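WILANO PAPER LETTER
2 September 2026

Wrapping a soft toy in thin colored paper

In the last letter I promised to write about the most difficult thing we wrap, and many readers guessed that it would be bottles. Bottles are not so bad. A bottle has a stiff body and it stands still while you think. The difficult thing is the soft toy, and it is also what people bring most often to our evenings in Zarach, especially when December is coming.

I learned wrapping from boxes, like almost everybody. With a box you measure once around, you add two fingers for the overlap, and the edges tell you where to fold. When I moved to toys I tried to do the same, and for a long time my parcels looked like a pillow that somebody sat on. The paper was torn at the ears and there was too much tape. I think now that I was pulling too much. A toy wants a loose paper with few folds, and the folds should be made before the toy comes near the sheet.

About paper. We have used three kinds this year. The one from Elstead is smooth and a little heavy, it comes in a roll, and it remembers that it was a roll, so it closes itself again when you take your hand away. The one called Thân is sold flat and is my favorite for toys. It is soft, it takes a crease with only the side of the thumb, and if you fold in the wrong place you can fold back and the line is weak enough to forgive. The third was plain office paper in light colors, which is fine for practice and costs almost nothing. The pack we opened in spring had 300 sheets and there are 188 left, so please take some home to try.

Please choose pale colors if you are a beginner. On dark paper every crease shows a white line. On pale pink, lavender or cream you can make several mistakes and the person who receives the gift will only see the ribbon.

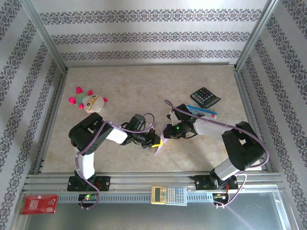
The shape of the toy decides everything, so look at it before you cut. A bear which sits is almost a triangle, and a rabbit is a long triangle with trouble at the top. A round head is the easiest part, you can let the paper go around it like a hood. What gives problems is everything that stands out to the side. The plush with the yellow eyeglasses has bright magenta pom-poms for limbs, and with a toy like this I press the arms and legs gently to the body and put one strip of tissue around them, not tight, so that they stay there during the wrapping. The glasses on that one are drawn on the face, therefore you don't need to protect them. If the toy has real glasses of wire, or a hard nose, or a button, put a piece of folded tissue over it first. Thin paper breaks always at the hard point and always when you are at the end.

Now the order of work, as I do it.

Lay the sheet with one corner pointing away from you, so you see a diamond and not a square. For a toy that fits in two hands I use a square of 25 cm only for the inner layer, and a bigger one outside. Make the first crease across the middle, softly, and open it again. It is only a guide.

Put the toy face down a little below this line. Bring the near corner up over the back. Then the left side, then the right side, and here you stop and turn the whole thing over to see if the face is in the center. If it is not in the center, open and begin again. It is one minute of work now, and later it is the whole evening.

The last corner comes down from the top. Some people tuck it in and some people use tape. I tuck it, and I put the ribbon across the place where it goes in. A parcel of this kind can be opened by a small child without scissors, and the paper can be used again if it was not a very impatient child.

A few words about the surface, as I got several letters on this. You need a place that is flat and bigger than the sheet. A tablecloth is not good, the paper moves with the cloth and the crease goes where it wants. I also ask that you wipe the surface and wait until it is dry, because light paper takes up every drop. The pattern of the table is less important, but it has some effect. On a table with strong stripes I always see my fold as crooked, even when it is straight. A beige marble pattern is more quiet. The eye does not find any line in it, and a pale sheet can still be seen clearly on top.

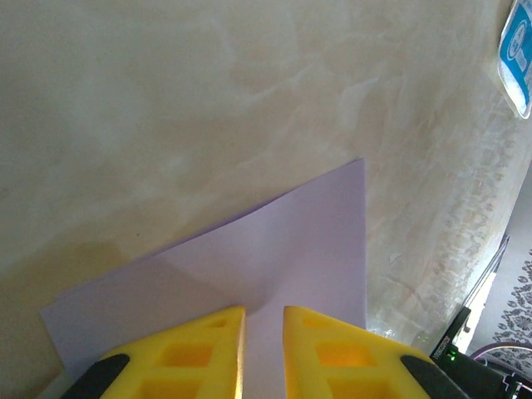
Lavender sheet on a beige marble pattern, with one corner pointing up and a soft crease across the middle.

If your crease is soft, this is good for a toy. Do not press it with a ruler. For a box I would say the opposite, and I know that some members have a bone folder and love to use it, but please leave it in the bag this time. A sharp fold in thin paper is the start of a tear, and a stuffed toy pushes from inside.

When a part of the sheet lifts up from the table while you fold another part, don't strike it down with the hand. Slide the flat fingers from the crease to the outside, two or three times. Usually the paper lies down by itself after the next fold.

Corrections to the last letter: the Elstead roll has the order number 3245, I had written two digits in the wrong order and I am sorry for those who received brown packing paper. It can be exchanged if the plastic is still closed.

For the next evening in Zarach please bring a soft toy, not too large, and it may be an old one. Scissors, tissue and ribbon are in the cupboard. Tape is there also, but I would be happy if it stays there. Members who want the Thân paper in other colors should write me their wish before the order goes out, and please say if you want it in flat sheets or cut to squares. The squares cost a little more. In the December letter I will write about ribbons, and about how to wrap an umbrella, which one reader has been asking me since a long time.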